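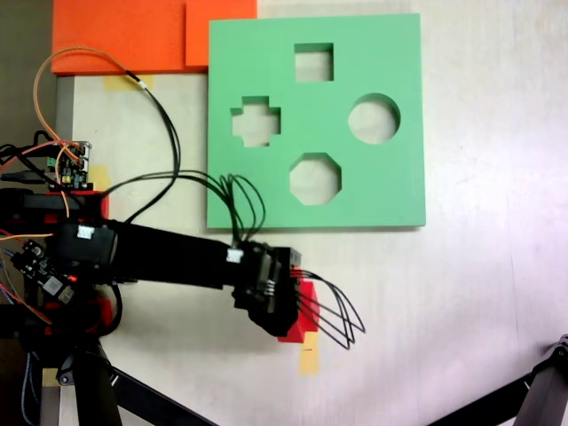 GRULTTON — September

Handout 2: Clearance, Interference and Stacked Tolerances

Reading: Tolley workbook, sheet on limits and fits. Bring a calculator to Room 563.

Every dimension on a drawing has a nominal size and a permitted range. The tolerance is the width of that range. The allowance is the smallest hole minus the largest shaft. A positive allowance guarantees a clearance fit. If the smallest shaft is larger than the largest hole, the fit is always interference. Anything between the two is a transition fit, and individual pairs may go either way.

Square and other non-round parts need more care. A round peg can turn in its hole without changing the gap. A square peg that turns slightly will bind at the corners before its faces touch, so angular error must be charged against the clearance.

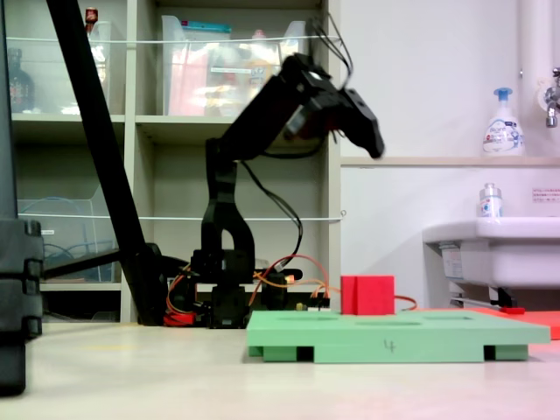 Red block on a light green platform.

Stacked parts are treated separately. In a worst-case stack the individual tolerances add directly. In a statistical stack they add as the square root of the sum of squares, provided the errors are independent and centered on nominal. The Berhe method, used in the lab sheets, starts from the worst case and applies the statistical figure only to stacks of seven parts or more.

Temperature also enters. A part 200 mm long in a material with a high expansion coefficient may use up its whole clearance on a warm afternoon. State the reference temperature on every drawing — the Mandevel template has a box for it.

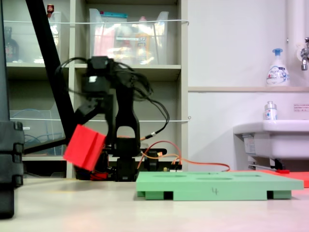 One comment on the draft of these notes was that the statistical stack should be dropped from the first half of the course, as few students can yet check whether errors are independent. It stays in, but problems on it are marked optional.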